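泽尼尔登召见特里尔孔大使 抗议巡逻艇越界

泽尼尔登外交部周三召见特里尔孔大使,就后者一艘巡逻艇进入库雷尔海峡争议水域提出正式抗议。

外交部声明说,该艇当天清晨越过分界线,停留58分钟,其间未回应海岸警卫队的无线电呼叫。声明称此举“不可接受”,要求特里尔孔作出书面解释。

特里尔孔国防部否认越界,称巡逻艇始终在本国水域内航行,并指责对方的海岸警卫队船只一度逼近至200米以内,危及艇上27名船员的安全。双方均未公布航迹记录。

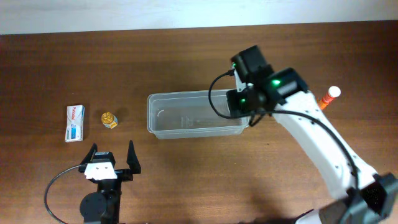 渡轮停航 岛上补给受影响

受事件影响,往返大陆与塞特尔岛(Sæther)的渡轮自周三中午起停航。岛上商店表示,食品存货可维持到下周,部分日用品和常用药品须等货轮恢复后才能补充。港务部门说,滞留码头的旅客有100人,已安排在附近学校过夜。

两国自去年11月起就海峡捕鱼权举行谈判,至今没有达成协议。下一轮会谈原定本月在库雷尔举行,泽尼尔登方面说会谈日期不变,特里尔孔尚未确认是否出席。
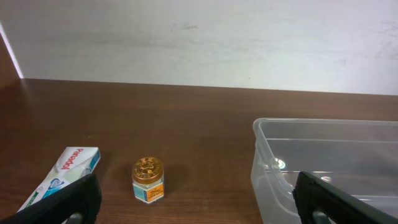

桌上的一盒Panadol。

泽尼尔登海岸警卫队表示,将在分界线附近增派船只,并提醒渔民暂时避开海峡北段。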